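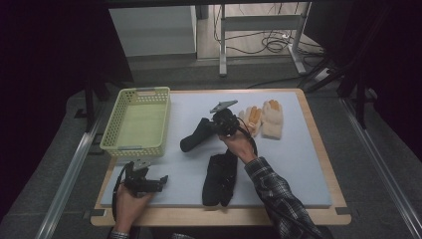
Sorting Bench Walk-Through, Sabatier Building
Area: hand gripper stations, small textile items
Date: 29 Aug 2021
Type: workplace safety check, following the change from bare-hand sorting to hand-held grippers
Marks used: OK, FIX, WATCH

1. Bench and work surface

1.1 Foam board clipped down at the front corners – OK
Two small black clips on the front edge. Try each clip by hand at shift start.

1.2 Board covers the working area – OK
A narrow strip of wood is exposed at the front and on the right side. Acceptable. Items should be picked from the foam only.

1.3 Metal rails on either side of the table – WATCH
The rails run diagonally on dark gray carpet. People new to the station look at the bench and forget their feet. Added to the induction talk.

1.4 Basket within reach – OK
Green plastic basket, upper left of the board. Shorter operators asked whether it can come closer. It can, as long as both grippers still clear it.

2. Hand-held grippers

2.1 Finger pieces free of thread and lint – FIX
Knit gloves shed more than socks do. Clean at each break. The Tarneo sheet says once a shift and needs to be changed.

2.2 Metal plate on top secure – OK

2.3 Cable route – WATCH
The right-hand cable trails along the forearm, the left-hand cable down the left side past the hand. Sleeves are the concern. Cuffs should be buttoned or rolled.

2.4 Weight and grip comfort – FIX
Most frequent comment from staff. Sorting by hand was light work. Holding a gripper in each hand for a full session is not, and three people reported sore thumbs in the first week. See section 4.

3. Floor and surroundings

3.1 Cables behind the white table frame – FIX
Hanging in loops, with some across the floor. Tie up and cover. This was also open in the March check at Ulten, with the same finding.

3.2 Lighting – WATCH
The area beyond the table is dim. Staff say black socks are harder to judge late in the shift. A lamp has been requested.

3.3 Walkway clear at the operator's back – OK

4. What has changed for staff

4.1 Pace
The hand target was 300 items a session. It was carried over to the gripper stations by mistake and has been withdrawn. The target is now 95 until the Kendska units arrive, then it will be reviewed. Supervisors should not quote the old number.

4.2 Breaks
Was one long break per session. Now 10 minutes after each block of work, hands empty. Operators asked for this and it stays.

4.3 Job content
Pairing and checking are still done by people. Several operators asked if the stations mean fewer shifts. No shifts have been cut at this site. The question should be put to management in writing – a safety check is the wrong place to answer it.

4.4 Training
11 operators signed off on the grippers. The rest stay on hand sorting and are not to be moved across to fill gaps.

5. Open actions

Cables tied up and covered (3.1): before next use
Cleaning sheet reworded (2.1): this week
Lamp (3.2): with purchasing
Lighter grip or wrist support (2.4): two types to be tried, operators to choose

Stations may be used once 3.1 is closed.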